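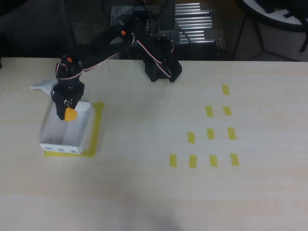 Planning for the second arm

A good many of you have asked how the money for the robot bench is being worked out, so Edin Dimitrov has kindly let me go through his notes and put them into something like plain language. Any mistakes are mine, and he will no doubt tell me about them over a cup of tea!

Those of you who have been up to the Hiremholm workshop lately will know the bench arm, the small black one that does the sorting job with the white box. The box has its own place marked out in yellow tape, and the short strips of tape over to the right are the layout for the practice positions, four in the front row and then one fewer in each row as you go back. It is all very homely, and the tape must be the cheapest thing we have ever bought, but it has taught us a great deal about what we want to ask for next.

The plan, as it stands, is to have 2 arms on benches by December. The figure we have been given for the second one is 2,440, and that covers the arm itself, a gripper, a power supply and a set of spare servos. We have 2,000 put by from last year and from the very generous evening at Chambi (thank you again to everyone who baked). That leaves 440 to find, and I would much sooner we found it before we ordered than after.

Edin asked for prices from two suppliers, Skakik and Estum, and I must say both were patient with us. Skakik came in a little lower on the arm, but their spares are sold one at a time and the postage adds up alarmingly. Estum put the spares in with the arm and will send a replacement gripper within the month if ours fails. We are leaning towards Estum, though Edin would like one more conversation with them about the cables. On an arm like ours the thin red, white and black leads run right along the links, and he wants to know whether a made-up set can be bought or whether we would be cutting and crimping our own on winter evenings.

Then there are all the bits that never appear on a quotation. The second arm will want a table of its own, good and steady, with enough clear top in front of it to lay out a job and still put your elbows down. It will want a lamp, as that end of the room is rather gloomy by mid-afternoon. It will want something to pick up, too. The orange pieces have served us nicely, being easy to spot against the pale wood, but we should like a few other shapes and some heavier ones, and I have put down a small sum for those as well. If anyone has a solid table going spare, please do speak to me before you take it to the tip.

I have also set aside a bit for servos for the arm we already have. They are what an arm like this is mostly made of, and Edin's view is that we should count on replacing 4 of them over the coming year and be pleased if it is fewer. I did try to argue him down to three and got nowhere.

The full sheet of costs is pinned up inside the workshop door, with a pencil on a string beside it for comments. Please write clearly and put your name, and if you would like to offer something towards the 440, catch Edin or me at any of the open sessions.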